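Print this page | E-mail this page

Trenard Student Workshop
Project Report: A Hand-Held Gripper for Folding Clothes
July 8, 2025

4. Build

The gripper was built in the shared workshop at Wanddale over one term. The body was printed in white plastic in two parts, a rounded top and a boxy lower housing. Printing took 27 hours in total. The two fingers are black. The lower one is the thicker and carries a textured pad, with a small pale pad at its tip.

5. Testing

The test garment was a blue T-shirt, laid on a green sheet over a wide, low surface. The task was to pinch the collar and lift it clear of the sheet. We made 200 attempts, of which 59 failed. Most failures occurred where the collar lay flat and the fingers slid over the knit. When the collar was raised in a ridge, the grip was much more reliable.

The sheet moved during early attempts and was re-tightened after each set. Later results should be read with this in mind, as the creases in it were never fully removed.

6. Costs and Further Work

Parts came to just over $700, most of it spent on motors from Tonier. A softer pad will be fitted in September, and the tests will be repeated with the same shirt before any heavier fabric is tried.

Related reports
Dunbar Line-Following Cart
Low-Cost Cable Guides for Shared Benches
Sorting Socks by Colour

Contact the workshop | © 2025 Trenard Student Workshop | Back to top
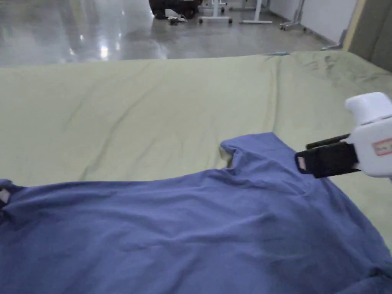
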